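Notes for hosts: running the bowl-pouring demo at an open day

These notes are for anyone hosting the kitchen station at the Ivville open day in July. They cover setting up the counter, running the demo in front of visitors, and resetting between groups. Shirin Moradi wrote the first version after the Derstead visit, and I have added what we changed since. You don't need to know how to program the arm. The operator handles that. You do need to know the order of things and where to stand.

## What you need

- The green bowl
- The black square tray
- Dry snack chips or cereal, something light that slides easily
- A clear plastic container with a lid for the refill
- A soft brush and a dry cloth
- The printed sign with the group times

Avoid anything powdered or sugared if you can. It sticks to the bowl, and it leaves dust on the counter that takes longer to clean up than the chips do.

## Setting up

1. Get to the station 32 minutes before the first group. Omid Mazandarani set that number and the rest of the morning schedule depends on it.
2. Ask the operator to confirm that the arm is stopped before you reach over the counter. Wait for a spoken answer.
3. Put the black tray on its marks, then the bowl next to it. Leave the mugs, candles and jars along the wall where they are. Visitors like to see an ordinary kitchen, and the operator has already planned around them.
4. Check the wood around the bowl for crumbs and powder. Brush toward the front edge and catch what falls in your hand. A few specks are fine during a run, but start each group with a clean counter.

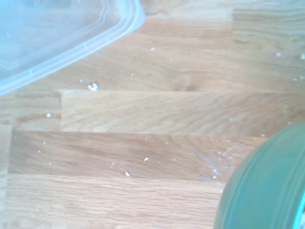 ## Running the demo

Groups are up to 20 people. Have them stand behind the tape on the floor, shorter people and children in front. Tell them three things before the arm moves: it will go slowly, it may stop partway, and they should keep their hands to themselves until you say the run is over.

Then nod to the operator. The first move is the reach for the bowl. Don't talk over it. Most people go quiet at this point anyway, and they will have questions as soon as the fingers are down at the rim.
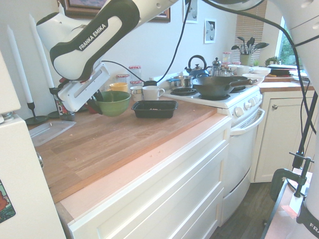
The question you will hear most is whether the arm can see. Give the short answer, that it uses cameras, and pass anything longer to the operator. At Derstead, Jamshid Zarei tried to explain the whole system during the run and the group missed the pour.

Call out the pour just before it starts so people at the back can look up. If the arm pauses with the bowl in the air, say that it has paused and wait. Do not step in to help it. The operator decides whether to continue or stop.
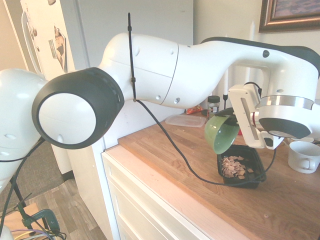
Pouring is the part visitors ask to see again, so plan on 2 runs per group. Keep the first one silent and talk through the second. Point out how far over the bowl has to go, with its mouth facing down above the tray, and how the gripper keeps hold of it through the tilt. People in the front may notice that the chips are mostly on one side of the tray. If they ask, say that the pile doesn't have to be even for the run to count.

## Resetting between groups

1. Wait for the operator to say the arm is stopped.
2. Tip the chips from the tray back into the bowl. Top up from the clear container if the level looks low.
3. Put the bowl and tray back in place. Check them against the marks from directly above, as they look right from the side when they aren't.
4. Brush the counter and check the floor in front of it.
5. Tell the operator you are clear and step back behind the tape.

Throw out the chips at the end of the day. They have been handled and nobody should eat them, including the hosts.

Questions about the schedule go to Omid. Questions about the counter setup go to Shirin or to me.

Pejman Khosravi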